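The Year I Finally Looked Down

I rented the upstairs workroom in Eynon last December, and for the first few weeks all I cared about was the walls. What color, how many shelves, where the clock should go. The floor? Never crossed my mind.

Then I got the bill from Surkley for 112 planks and suddenly the floor was all I could think about! I'd picked a line called Cikaria after carrying the sample card around in my bag for 3 days, holding it up to everything - my shoes, my coffee, the neighbor's dog. My sister liked a plain pale one. I still think she's wrong.
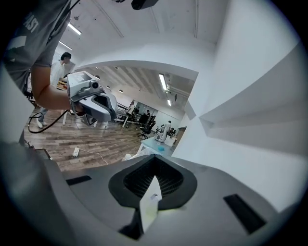

Sweeping is my least favorite job, so I wanted a floor that could look decent between sweeps. A single flat color shows every crumb and thread (ask me about the black tile in my old kitchen). With brown, gray and tan all mixed together in long strips, the eye just slides along, and even a white cable trailing over the planks doesn't bother me much. I do want to get the power strip off the floor, though. Cindidero makes a clip-on tray that goes under a workbench, and I've had one in my online cart for weeks.

The whole thing came to $347 with the underlay, when I'd sworn I would stop at $300. I've made my peace with it. Next up is the stairs, and I already have another sample card in my bag.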